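What the Arm Took and What It Left

I have worked at Fundine for long enough to remember when all computers were opened by hand. We take old office machines, we pull out what can be sold or used again, and the metal goes to Grorura. In January the company put a robot arm on one of the tables in our hall. Since then many people ask me if I am for it or against it, and I find I can't answer in one word, so I write it here.

First I should say what the work is. A desktop tower comes to the table and somebody opens the side. Then come out the drive, the memory, the cards if there are any, the processor, the power supply. It sounds simple. On a good shift our hall did 100 towers, and by the evening your thumbs did not want to close. The drive latches are small, and the edges of the sheet metal are not kind to the skin. When people outside speak about the dignity of manual work, I think of these edges.
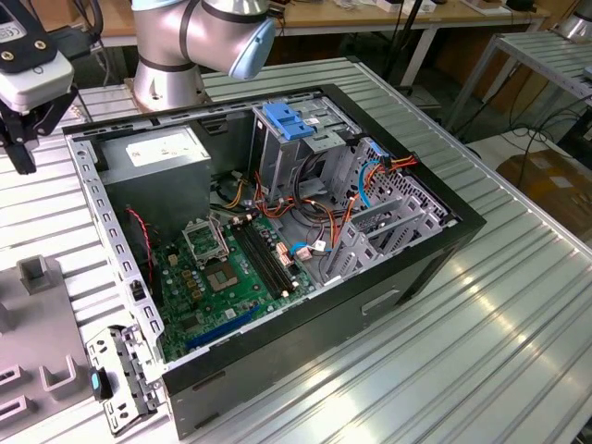
Does the arm do the work of a person? It does a part of the work, mainly the lifting and placing of things it has learned, and the person who stood there before now prepares the towers and takes over when something is stuck.

My opinion is that this part was well chosen. I don't know any colleague who misses pulling drives. But the work which stays is different from the work which was before, and about this the company spoke very little. Before, you had your own table and your own order of doing things. I always began with the cables, my neighbor began with the memory, and both of us were right. Now the arm has an order, and we must follow it. If a cable lies over the place where it should go, the arm stops, and you go there and move the cable. You can do this 30 times in one shift. It isn't heavy, but it is tiring in another way, because you are always waiting to be needed.

There is also the question of who may change things. The program comes from Havis, and when we see a better way we write it in a form. Sometimes the change comes after a week, sometimes it does not come. A person who worked many years with towers knows by the sound of a latch if it will break. I would like that such knowledge had a shorter way to the program than a form.

At our second site, Yap, they did it differently. There two workers from the tables were trained to teach the arm new positions by themselves. They got more pay for it, not a lot, but it was written in the contract. I visited on a Thursday and the mood was better than with us. People complained about the arm like you complain about a colleague, and then they went and corrected it. 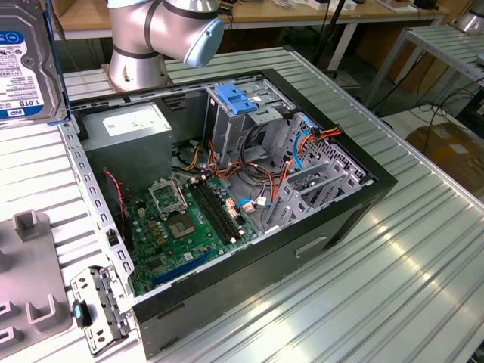 The drive in its blue bracket, next to the open tower.

The management likes to show us numbers. More than 380 towers in a week from one table, they say, and this is true. I have nothing against the number. I only ask what happens with the hours that are saved. If they become training, or a shorter shift, or a slower pace for the older colleagues, then I will be the first to defend the arm in the canteen. If they only become more towers, then we have the same tiredness as before and less to decide.

I am told that a third table will be changed before the summer. My wish is small: ask the people who work at this table before the arm is mounted, and let them stay with it after, with the right to teach it something.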